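We use cookies to improve this site. Accept / Manage

Textiles 1, handout 4: knit vs woven
Apolline Rolland, June
3 min read

Quick recap from Tuesday, fill in gaps yourselves.

Woven = two sets of yarn crossing at right angles, warp and weft. Satin, twill, plain. Little stretch exept on the bias.

Knit = loops pulled through loops. Stretches, recovers (mostly). Rows are courses, columns are wales. Know both terms for the test.

Satin: long floats, few crossings, so light bounces off. Snags easily. Maillard reader p. 41 has the diagrams. 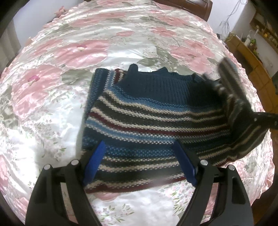
Stretch is the big one for care. Knits grow under their own weight, so dry flat, never on a hanger. Stripes make distortion easy to spot: on a striped sweater like the one on the flowered satin bedspread, follow one stripe across and see if it bows. Pull sideways and teh loops widen and shorten.

Bring two swatches next time, one of each. Labeled!! Room 263.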